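Visit to Jellholm: Report to Members

The society's autumn visit took place on 20th October, when 40 members travelled to the Panasiuk tile works at Jellholm. The party was received at the main gate and divided into 6 groups for the tour.

Members were first shown the clay store and the pressing hall. The guide explained that the works moved from Bruncombe in 2000, and that the older moulds came with it. Several questions were asked about glazes - the green used on the Gamcombe station front is still made to order.

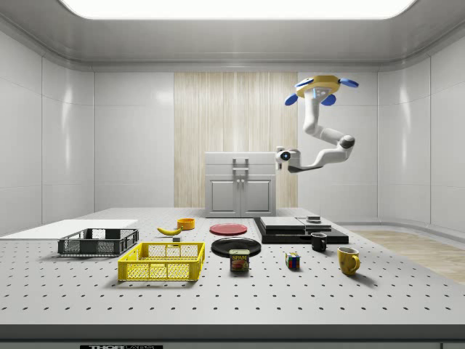 Lunch and Afternoon

Lunch was served in the works canteen. The afternoon was given over to the pattern room, where members were able to consult the order books. Those relating to Gamcombe are kept separately and may be seen by written request.

The society wishes to record its thanks to the staff at Jellholm. Members who have not yet paid the coach fare are asked to do so at the next meeting.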